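开个串，说说我们装配组上机械臂这件事。边吃饭边打，有错字别管

先交代下背景：小厂，做减速箱和各种传动小件，我在装配组，组里一共7个人。六月底之前全靠手，镊子、小压机、一块垫布，就这样

老板去年就念叨自动化，念了大半年没动静。然后突然有一天，集成商Dravo的人拎着箱子进来了，说下礼拜开始调试。没开会。我们是看见箱子才知道的

当时什么反应？没反应。大家继续干活。中午饭桌上才有人问了一句：那我们几个咋办

组长Fathima Chowdhury当场去问的，问回来的话是「不裁，调岗，工资不动」。口头的。她又去了一趟，让写成纸，贴在更衣室门背后。这个我服她

说说到底自动化了哪一段。不是整条线啊，别听外面吹。就是锥齿轮上料、对位、放件这一段，后面打扭矩、听声音、抹脂、装盖还是人来

偏偏这一段是最废人的。低头，捏着小齿轮找位置，一个班下来脖子是硬的，大拇指根那块贴膏药贴到过敏。我贴了两年

所以我讲句不好听的，机器来抢这一段，我是愿意给的。但我也知道不是每个人都这么想

Imtiaz Wijesinghe就不愿意。他手是我们组最快的，计件那会儿他每个月拿得最多。现在改成固定加补贴，补贴按谁的平均算？按组里平均。他亏的，明摆着

他跟我说，「我练了这么久的手，现在值个平均数」。我没接上话

这事到今天还没谈完。Fathima在跟，下周据说厂长会给个说法，给了我再来更

再说调试那阵子。集成商派来的叫Kavinda Khan，人不错，就是语速太快，一口一个「位姿」「标定」，我们听得一愣一愣的。后来他学乖了，说「它觉得孔在那儿，其实孔在这儿」，大家一下全懂了

前几天是真的惨。齿轮放歪，重来，再放歪，再重来。旁边手工位的已经干完一盘了，它还在那儿跟一个件较劲。有人录了视频发群里，配乐很损，我就不说是谁了（不是我）

后来是怎么好起来的呢，很大一部分是问我们问的。锥齿轮先往哪边偏一点再落、捏哪个面不打滑，这些图纸上没有，都在手上。Kavinda搬个凳子坐旁边看了两天，边看边记

所以我心里有点别扭。它会的那点东西，有一部分是从Imtiaz手上学的。这个算不算钱？合同里没这一条。我问了，没人答得上来

Piyumi Karunaratne现在管机械臂那个工位，以前跟我对面坐。厂里送她去Edusis上了6天课，回来能自己改点位了。她说第一天按急停按得手都抖，现在嫌它慢，在那儿骂它 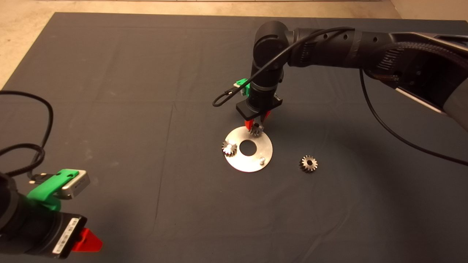
她那边活儿变了样子：手闲了，眼睛累。以前坐着埋头干，现在站着盯，盯它捏没捏稳，盯料摆得对不对。一停就得过去看是哪里不对。她说下班脖子是不疼了，改成腿疼，我笑死

还有个没想到的，聊天少了。以前对面坐着，手上忙，嘴是闲的，家里那点事全在台子上讲完了。现在她那儿老有提示音，讲到一半她就走了，回来早忘了讲到哪

产量有人私信问。现在一个班能出600多件，算上返工的。跟以前全手工比呢，多一点，没有多到吓人。稳是真的稳，下午三四点人最困的时候它不困

不过料一脏它就犯傻，齿轮上油多了也不行，所以擦件、摆件又多出来一道人工活。这道活写在谁的岗位说明里？现在是谁有空谁去，这样肯定不行，迟早吵架。我已经跟Fathima提了

新来的Aurelia Steiner问我，她还要不要学手工装。我说要学。上礼拜停了一回，大半个下午，那批急件是我们几个老的用手赶出来的。你不会，那时候就只能干站着

而且你手上没装过，你看不出它哪里装得不对。这个真的是，Piyumi能管那个位子就是因为她装了那么多年，耳朵一听就知道咬得好不好。光上6天课没用的，课上不教这个

听说Gazi那边的厂也要上，有认识的在评论里说一声，我想知道你们补贴怎么算的，计件转固定那个差额有没有人补。这个对Imtiaz很重要，先谢了

给也要碰上这事的几句话，想到哪写到哪：答应你的让他写下来。培训算不算工时先问清楚，我们一开始没问，后来才补上的。谁教的机器，名字留一个

急停在哪，每个人都要知道，包括扫地的阿姨。我们是调完好几天了才想起来带她去看，脸红

好了铃响了，回去上工。评论晚上回，别催，催也是晚上回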